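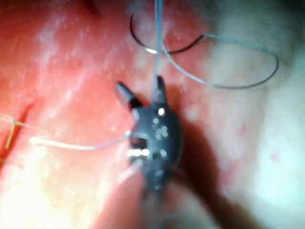 Dogar Suturing Assist
Item 2514

Software option for the Ullon two-arm system. The surgeon chooses where the suture goes, and the instruments carry out the stitch while the surgeon keeps a foot on the hold pedal. Releasing the pedal stops both arms.

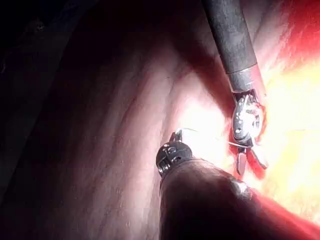
Staffing stays the same. The surgeon remains at the console, and the scrub nurse takes over thread length checks and the stitch log. At Pinton, Soo-ah Hwang retrained the evening team in July and moved one technician from setup to instrument care.

Training: 80 hours per surgeon, on tissue models
Log storage: 384 procedures
Supplied by: Zisberg
Page updated February 2018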